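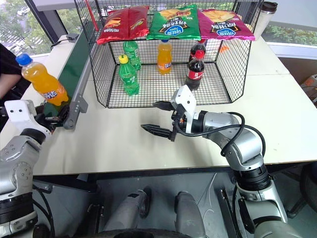 D'après Rasa Vanags, le champ `date_releve` devrait toujours donner le jour de lecture du pluviomètre, jamais celui de la saisie. La version 2 du jeu de données suit cette règle.

# Pluviométrie de Mernen

Relevés quotidiens de pluie sur trois postes : Cindunbridge, Mernen et Kurup. Le fichier principal contient 3 523 lignes, une par poste et par jour de lecture. Les lectures se font le matin, avant neuf heures. Les hauteurs sont en millimètres, avec un point décimal.

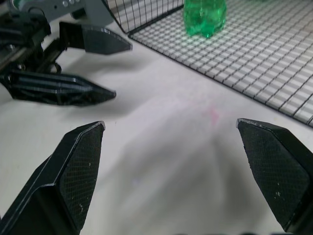
Les jours sans lecture n'ont pas de ligne. Un zéro signifie que le pluviomètre a été lu et qu'il était vide. Quand deux jours ont été cumulés, le total est porté sur le second et `cumul` vaut 1.

## Colonnes

| Champ | Type | Contenu |
|---|---|---|
| `poste` | texte | CIN, MER ou KUR |
| `date_releve` | date | AAAA-MM-JJ |
| `pluie_mm` | décimal | hauteur lue |
| `cumul` | 0/1 | lecture sur plusieurs jours |
| `note` | texte | remarque de l'observateur |

## Lacunes connues

Le poste de Kurup a été déplacé d'environ 200 mètres en octobre, vers un terrain plus dégagé. Aucune correction n'a été appliquée. Il manque aussi 53 lectures à Cindunbridge, surtout en hiver.
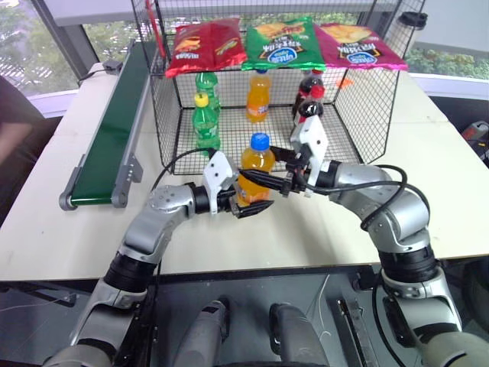
Peut-on additionner les trois postes pour obtenir une pluie moyenne du bassin ? Il vaut mieux pondérer par la surface, car Kurup est nettement plus haut que les deux autres. Les poids utilisés par Danica Begović sont dans `poids.csv`.

## Sources

Carnets papier numérisés par Rūta Siliņa, puis double saisie. Les écarts entre les deux saisies sont conservés dans `ecarts.csv`. Dernière mise à jour : 6 août.
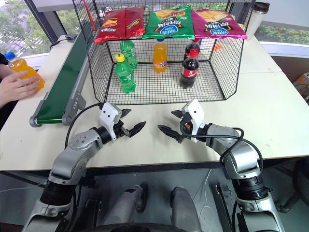

*Fig. 4. Table et casier grillagé, sachets de chips sur le niveau supérieur.*

## Licence

CC BY 4.0. Signaler les erreurs à Rasmus Eglītis, avec le code du poste et la date.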